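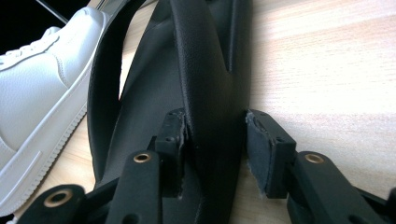
Folie 1: Schwarz, genarbt, mit Riemen. Links daneben ein weißer Turnschuh.

Vorträge › Archiv › Ordnung im Kleinen

Februar | von Boonmee Intarasuk
14 Kommentare · 110 Mal geteilt

Sprechzettel »Der Tisch im Flur«, überarbeitete Fassung

Einstieg (Folie 1 stehen lassen, erst mal nichts sagen)

Guten Abend. Wer von Ihnen hat zu Hause einen Tisch, auf dem nur Dinge liegen, die auf einen Tisch gehören? – Warten. Falls sich jemand meldet: gratulieren und weitermachen, die Person sitzt im falschen Vortrag.

Ich rede heute über Sachen ohne Adresse. Eine Gabel hat eine Adresse, nämlich die Schublade. Ein Turnschuh hätte eine, er liegt aber auf der Seite wie nach einem langen Betriebsfest. Und dann gibt es die dritte Sorte: schwarz, fein genarbt, sieht nach Kunstleder aus oder nach beschichtetem Plastik, oben eine Kerbe, an der Seite eine hohe Schlaufe. Bitte nicht raten lassen, das kostet acht Minuten und endet bei Kamerataschen. In Irano habe ich den Fehler gemacht.

Teil 1: Der Haufen und seine Verwalter

Fast jeder Haushalt hat jemanden, der wegräumt, und jemanden, der danach sucht. Beide halten sich für den Ordentlichen. Bei uns bin ich der Sucher. Meine Frau hat das Wort »verstaut« in einer Weise geprägt, dass ich inzwischen zusammenzucke.

Geschichte mit dem Bauerfeind-Karton erzählen, aber kurz! Nur: Karton, Umzug, vier Jahre Keller, Inhalt ein einzelner Riemen. Der Riemen wurde wieder eingepackt. Lacher abwarten, sonst Schluck Wasser.

Teil 2: Riemen

Alles mit einem Riemen will hängen. Im Regal rutscht es, in der Kiste verhakt es sich mit dem Nachbarn, und wer eins herauszieht, hat fünf in der Hand. Also Haken. Vier Stück reichen für den Anfang, in Schulterhöhe, und zwar dort, wo man ohnehin vorbeigeht. Mein erster hing hinter der Kellertür und war sehr ordentlich, weil er leer blieb.

Teil 3: Schuhe

Schuhe kommen paarweise ins Haus und leben danach getrennt. Eine flache Wanne neben der Tür, abwischbar, ohne Deckel. Deckel sind der Feind, auf Deckeln wird gestapelt. Wer mag, erwähnt das Modell von Taketti; ich bekomme dafür nichts, leider.

(Frage aus Civier, kommt bestimmt wieder: »Und weiße Schuhe?« Antwort: genauso, nur mit mehr Reue.)

Teil 4: Die Übung

Samstag, halb zehn, ein Tisch. Alles anfassen, was darauf liegt, und laut sagen, wohin es kommt. Wem nichts einfällt, der legt das Ding nach links. Links wird größer, das ist normal. Bei mir lagen dort nach dem ersten Durchgang etwa 500 Gramm Ladekabel und eine Einladung, die abgelaufen war.

Kein Kauf vor dem zweiten Durchgang – auch keine Körbe. Gerade keine Körbe.

Handzettel liegen am Ausgang. Falls Zeit bleibt, Fragen. Falls keine kommen, nach den Socken fragen, dann kommen welche.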